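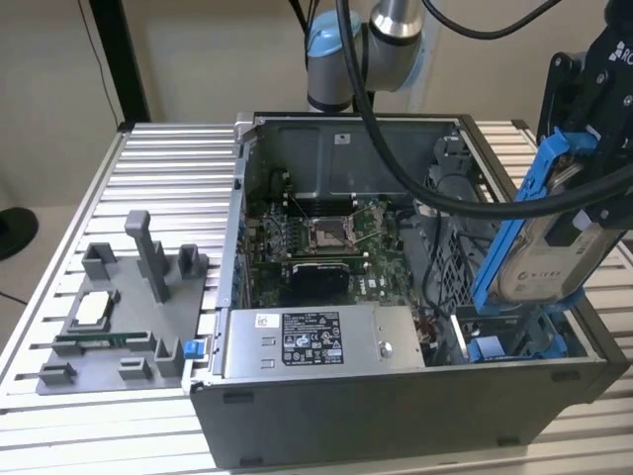

4. Setting up the drive station

This section covers placing the computer case, teaching the drive bay positions and looking after the gripper on the Jodis bench cell. Complete section 3 (arm mounting and power) before you start. The work takes one person an afternoon the first time.

4.1 Before you begin

You will need:
The hex keys from the Drirnarier tool roll
A scrap hard drive in its caddy (do not use a customer's drive for teaching)
The fixture plate and its clamps
A wrist strap, clipped to bare metal on the table

CAUTION: The computer must be unplugged from the mains and left to stand before it goes on the table. Do not open the power supply for any reason.

4.2 Placing the case and the fixture plate

1. Remove the side panel and lay the case on the slotted table with the open side facing up.
2. Turn the case so that the drive cage is on the right as you stand at the front of the cell. The power supply should be nearest to you.
3. Push the case back against the two stops and tighten them by hand. The case should not slide when you lean on a corner.
4. Put the fixture plate to the left of the case. Leave a gap of 37 mm between the plate and the case wall.
5. Bolt the plate to the table slots. Tighten the bolts a little at a time, going from corner to corner.
6. Seat the small parts in their recesses. The memory module lies flat in its slot and must not rock.

Note: The tall post on the plate is the highest fixed point on the left of the cell. If you change the plate, enter the new height on the Limits page before running anything. The default is 206 mm.

4.3 Routing the arm cable

The arm cable is the part most likely to give trouble. It needs enough slack to let the wrist turn, but a loop that hangs too low will catch on the case or drag over the board.

1. Put the arm in Hold.
2. Move the wrist by hand to its furthest point on the left, over the fixture plate, and then to its furthest point on the right.
3. Watch the loop at both ends. It may hang into the open case but should not pull on anything fitted to the board.
4. Move the cable tie up or down the upper link until the loop is right – one notch at a time is usually enough.
5. Repeat step 2 with the wrist turned the other way.
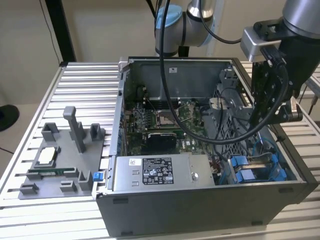
6. Bring the arm to the waiting position over the right side of the case and save it as WAIT. The fingers should point downward.
7. Run the arm from HOME to WAIT five times at low speed. Stop and go back to step 4 if the cable snags.

4.4 Teaching the drive bay

Teach the bay with the scrap drive. The arm works from three points: WAIT, ABOVE and SEAT.

1. Close the gripper on the caddy with the force set to 29. A higher setting bends the caddy rails and the drive will then jam in the cage.
2. Jog the drive to the mouth of the bay. Tilt it so that the lower end of the caddy goes in first. Save this point as ABOVE.
3. Lower the drive in small steps, keeping a hand near the stop button.
4. When the caddy is fully home, open the gripper and save the point as SEAT.
5. Raise the arm to ABOVE and check that the drive stays where it is.
6. Set the approach speed to 114 and run the full move.

Note: Data cables that cross in front of the cage must be moved aside before step 3. Tuck them by hand, and check them again after each run. The stiff flat ones tend to spring back.

WARNING: Keep your hands out of the case while the arm is live. If you have to reach in to free a cable or a release tab, press the stop button first and wait for the lamp to go out. Reaching past the gripper with the arm in Hold is not safe – Hold can be cancelled from the screen.

4.5 Looking after the gripper

Do these checks every week, and after any knock.

1. Stop the arm and switch off at the wall.
2. Go over every hex-socket screw on the plates and linkages with the key. Do not force a screw that is already tight.
3. Open and close the fingers by hand. The linkages should move smoothly, with no click.
4. Look at the thin wires inside the mechanism. Replace the loom if the covering is worn at any point.
5. Wipe the plates with a dry cloth. Do not oil the linkages.

If a screw works loose more than once, replace it and write the change in the cell log. Re-teach ABOVE and SEAT afterwards, even if the drive still goes in.

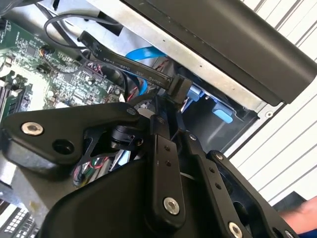

Shiuli Pramanik adds that at the Stustham bench the release tabs gave more bother than the screws. She found that a tab left half open lets the caddy stop just short of home, and that the arm will save SEAT in the wrong place without raising a fault. Her advice is to press on the caddy with a thumb before saving the point, with the arm stopped, and to teach it again if there is any movement at all.

Her check has been added to the weekly list for all Cardoso cells. Record it under "Bay" in the log, with your initials.

For faults on the screen during a run, go to section 5. For replacing the gripper as a whole, go to section 7.

Section last revised 3/12/25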